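Chapter 7
Perception You Can Argue With

Before you start
You should have finished the Cledau exercises in Chapter 6 and be able to start the simulator, load a room, and read the joint log. You will not write any new control code until section 7.3. Please resist the urge to skip ahead, since most of the trouble in this chapter comes from people who had working control code and believed it.

Every software vendor in this field will show you a perception module that "understands the scene." I have sat through a good many of those talks, and I still don't know what the word is supposed to mean. What the module does is return labels, poses, and a score. The planner takes them as facts. Whether they deserve that is the subject of the next two chapters, and I should warn you that my own answer is mostly no.

We will work in a simulated room, which removes some excuses. There is no dust on the lens and no loose cable. The renderer knows where every surface is, because it drew them. If your estimate is wrong in here, it is wrong for reasons that live in your code or in the view you gave it, and moving to real hardware will not improve matters.

Consider the view from the gripper. Students tend to assume that a close camera is a good camera. Close up, though, large surfaces lose their edges and their texture, and a plain dark area could be several different things. Shadows on a pale floor have borders as straight and crisp as any piece of furniture. A segmentation routine that hunts for straight borders will be delighted with them.

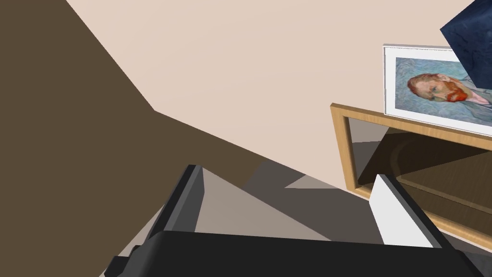
7.1 What the module reports and what it knows

Lwazi Gumede, who taught this course before me, used to make each student write down two columns before running anything. In the first went what the software would report. In the second went what a person could defend from the pixels alone. The second column was always shorter, and people were annoyed by that. I have kept the exercise.

Take the printed portrait of the bearded man. A detector trained on household photographs may well return "person" for it, with a high score. The score tells you how much the patch resembles other patches that carried the label. It says nothing about whether anybody is standing there. If your planner slows down near people, it will now slow down near a painting, and the log will look perfectly reasonable.

The same portrait is tilted in the wrist view. Some detectors cope with that and some fail badly. Vendors like to say theirs is "orientation robust," and you should ask over what range, measured how, and on whose pictures. When we tried Skistance on our own rooms, the label for the portrait changed 3 times in a run of 12 views, and no warning was raised at any point. I don't single it out as worse than its rivals. It was the one we had a license for in April.

Now try the two columns yourself on the view below. Do the fingers first, as they are the easy part.

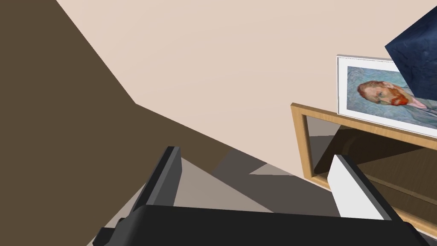

Figure 7.2. Wrist view with the jaws open. The mottled blue object runs out of view at the upper right, so its full shape can't be recovered from this view alone.

If you wrote "box" for the blue object, cross it out. Straight edges and one visible corner are all you have. A fitting routine will happily close the shape for you and hand back a full set of dimensions, and those dimensions are made up. Magagula, the planner we use from section 7.4 on, accepts them without complaint. It has no field for "I only saw part of this." You can add one, and in Exercise 7.6 you will.

Look also at the dark brown surface on the left. Is it a wall or a tall panel? I have heard both defended with real heat, and a single view won't settle it. The honest entry in the second column is "large flat dark surface." That entry is dull but it is enough to keep an arm from being driven into it.

7.2 A wider view, and what it costs

The usual remedy is to step back. Give the software a camera that takes in the room and the arms together, and many of the puzzles from the wrist view shrink. The doorway gives you a sense of where the back wall is. The portrait hangs small on that wall, and the dark blue thing in front of it has a slender column and a stepped base, so calling it a pedestal is now fair.
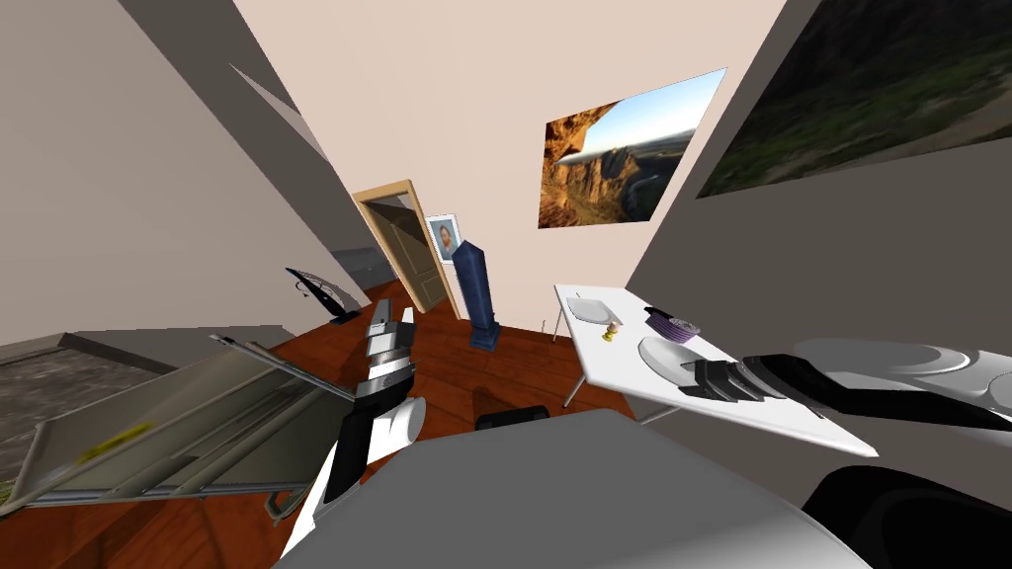
You pay for this in detail. The small items on a tabletop come down to a handful of pixels each, and a label such as "figurine" or "bottle" becomes close to a coin toss. You also pay in occlusion. The robot's own body hides a good part of the floor, and a mapper that doesn't know the shape of its own robot will add that body to the room as furniture. Jekari did this to us for about 2 weeks before someone opened the map and looked at it.

Tilt is a further cost. Many plane finders come with a quiet assumption that the floor is level in the picture. Feed them a strongly tilted view and they may still return a plane, neatly formatted, at the wrong angle. Check whether yours reads the camera pose or merely guesses it. The manual may not say, in which case read the source.

In the next section you will run the same detector on both kinds of view and compare its output with the simulator's own record. Save the raw output before any filtering. Filters hide the failures you are being asked to find, and I will want to see them in your report.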